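Home Articles Methods Data About
Flakine Working Papers, posted February
By the Prilo data group
Shares 12 Comments 97

4.2 Collecting the plate task

Claims about small demonstration sets deserve more doubt than they usually get. The Sârbu recipe asks for 2000 episodes per task; Binus says 1024 will do. Neither says how much the episodes differ from each other. Ours were gathered at one table, with one plate and a small packaged item, and we suspect that a policy trained on them learns the table as much as the task.

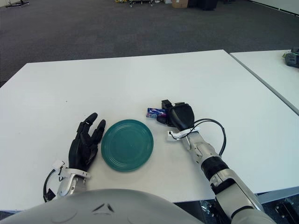
Figure 3. Package held in the right hand, plate still empty.

The left hand is a particular worry. It stays beside the plate and holds nothing, yet its joint angles are logged at full rate and weighted the same as those of the working arm. A model may well treat that pose as part of the job.
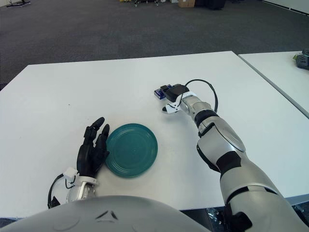
Labels are no safer. Annotators were asked to mark the start of each grasp, and from the head view the fingers often hide the point of contact. We kept a single label per episode and make no claim that it is exact. 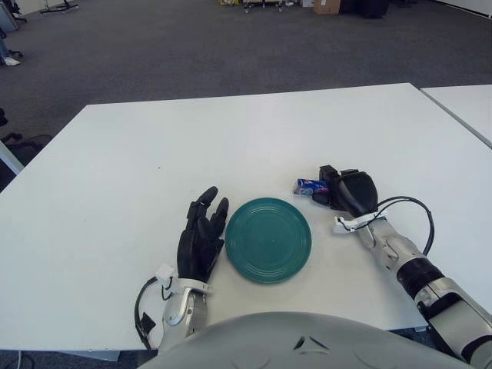 Episode counts also hide near copies. An operator who finds a comfortable reach tends to repeat it, and success rates on held-out episodes from the same table then say little about a new one. We report those rates in Section 5 and would ask readers not to lean on them.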